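The Drawer at Ellar Stores
A story in two parts
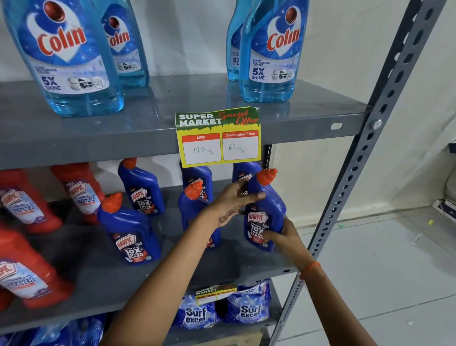 1. April

Meinir Phillips kept the accounts of the shop in a kitchen drawer, under the tea towels. Each evening at nine she took out the receipts and put them in order on the table. Her nephew Fletcher was sitting opposite with his soup.

"You are short again," he said.

"I am not short. The supplier is late with the credit note."

She added the column a second time. It was 100 pounds less than the bank said, the same as in March.

2. The Envelope

In the morning she telephoned Lalska, who sold her the flour and the soap. A young man called Jirayu answered and was very polite. He found two payments with her name, and only one invoice.

"Then I have paid you twice," said Meinir.

"It seems so, Mrs Phillips. Since the winter we are holding your money."

She wrote this on the back of an envelope and put it in the drawer. Fletcher had already gone out to open the shop, and his soup bowl was still in the sink.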